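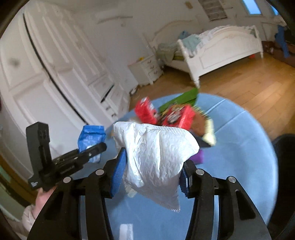 Search news and stories Enter keyword Go

Eltasia opens the Jedatgate home recordings, made by hand in ordinary bedrooms and kitchens

Grocery packing, drawer tidying and other small jobs, shown to robots by people holding the gripper themselves

Last updated: Thu 5 November

PLULLUNHAM. Eltasia is very happy to share the first full release of Jedatgate, a collection of household tasks recorded by people in their own homes with a pair of Lagman hand-held grippers. The release holds 3,821 recordings from 58 homes in and near Plullunham, and it is free for universities, schools and small labs to download and use in teaching robots to handle the soft, slippery, badly shaped things that most of us pick up all day long without giving them a second thought.

Anyone who has tried to get a robot to pick up a packet of snacks will know why we've spent so much of the past year on packets. A box keeps its shape when you take hold of it. A packet folds, slides, puffs up at one end when you squeeze the other, and lies differently on the table every time you put it down. People deal with all of this through a great many small corrections of the wrist and fingers, and those corrections are what we were hoping to catch when we asked our neighbors to do their sorting and packing with a gripper in each hand.

The Lagman is a simple thing to hold. Closing your hand closes the jaws, and a small camera on the tool records what the jaws are doing from very close up, along with a wide and rather bendy view of the room behind. Each jaw ends in a soft ribbed pad, so that light plastic and foil wrappers can be held without too much squeezing. The same jaws and the same pads can be fitted to a robot arm, and so whatever a person shows with the hand-held version is shown with the very fingers the robot will be using later on.

"I came to this from years of remote control, sitting at a desk in front of two screens and steering an arm in the next room," said Nuanchan Rojanasak, who leads the Jedatgate project at Eltasia. "I was fairly good at it, and I still needed a whole morning to get a decent set of a robot putting tea bags in a jar. The first time I took a pair of Lagmans home I did my entire pantry shelf before dinner, and my arms ached for two days, but when I looked at the recordings they looked like me. They had my bad habits in them. I turn every packet over before I put it down, it seems, and I had no idea."

Remote control has kept its place in the project all the same. Of the tasks in the collection, 11 were also recorded the slower way, with a person steering a robot arm from a desk in our Plullunham workshop, and the two sets are stored side by side so that anyone who would like to compare them can do so. Our own feeling, after a lot of friendly argument, is that the desk recordings are calmer and easier to line up with the motions of a real arm, while the hand-held ones have far more variety in them and a good deal more clutter. Teams will have their own views on which they prefer for which job, and we would be glad to hear them.

Clutter deserves a word of its own. We asked people to leave their rooms as they were. Some did their packing on a kitchen counter, some on a stool or a coffee table, and quite a few in the bedroom, where the light was good and the door could be shut on the dog. Curtains move and blankets slide off beds, and there is often a lot going on behind the one thing being picked up. A robot that has only ever seen a bare gray bench tends to get lost in a real home, and we wanted the homes left in.

How a session goes

A session starts with the kit arriving in a padded case: two grippers, a charging lead, a folded card of instructions and a little cloth for wiping the lenses. The first few minutes go to waving the grippers slowly about the room, which helps the software work out where everything is. After that you choose a task from the card and do it, put everything back in a different arrangement, and do it again. We suggest twenty minutes and then a proper rest, and we really do mean the rest, as the Lagman feels like nothing at all when you pick it up and like a bag of flour by the end of an afternoon.

There is no correct way to do a task, within reason. If a packet drops, pick it up and carry on. If it won't come up from the side, try from the top, or pin it with one gripper and lift with the other. Dropped items and second tries have been kept in the release and marked as such, and several of the researchers who saw an early copy told us that those were the parts they went to first.

"My mother did one of the sessions, and she talked to the packets the whole way through," said Fiachra Brennan, who looks after the recordings and checks each of them before it goes in. "There's no sound in the release, so you'll have to take my word for that. What you can see is how she squares up a soft packet against a box before she grabs it, every time. I went back through the other homes looking for the same trick and found it all over the place, done left-handed, done with the back of the jaw, done by people who'd swear they never do it. I could have sat at a desk for a year and never thought to show a robot that."

What is in the release

The recordings are sorted by task and by home. Each comes with the video from both grippers, the opening of the jaws from moment to moment, the path each gripper took through the room, and a short written line saying what the person was trying to do. Wrapped and bagged groceries make up the largest share, followed by folded clothes, drawers and lids, and then a mixed group that we have never found a good name for and that includes winding up cables and putting caps back on pens.

Everyone who recorded at home agreed to the release beforehand, and each household was given time to look over its own recordings and take out anything it wished to keep private, whether that was a letter on a table or a whole afternoon's work. Faces caught in mirrors and windows have been blurred. A household that changes its mind later can still write to us, and its recordings will be left out of the next version.

A smaller starter set of 76 recordings is offered for classrooms and for anyone who would like to have a look around before downloading the whole collection. It fits on an ordinary memory stick and comes with a plain-language guide that was tried out on two very patient groups of high school students, whose questions have improved it no end.

What comes next

The kits have been cleaned, repaired and fitted with fresh pads, and they are going out again this winter. We are especially keen to reach homes with small kitchens, people who do things mainly with one hand, and people who have never had anything to do with robots and don't expect to start. Liquids and glass will have to wait for a later round. So will anything hot, though we have had some very tempting offers involving pancakes.

Labs with Lagman jaws already on an arm can use the recordings as they stand. For other grippers there is a note in the release on adjusting the finger length and the opening, written by Fiachra with a great deal of care and a drawing on nearly every page.

An open afternoon will be held at the Plullunham workshop later in November. Visitors can try a pair of grippers on a table of groceries, take a turn at the remote control desk, and ask Nuanchan and her team whatever they please. Children are welcome with an adult, and there will be soup.

About Eltasia

Eltasia makes hand-held and robot-mounted grippers and the software that goes with them. The company is based in Plullunham, where it designs and builds the Lagman and runs the Jedatgate project.

Press contact

Requests for interviews, kit loans for review, and visits to the workshop can be sent to the Eltasia press desk in Plullunham. Nuanchan Rojanasak and Fiachra Brennan are both available to speak about the release, and households wishing to join the winter round may write to the same desk.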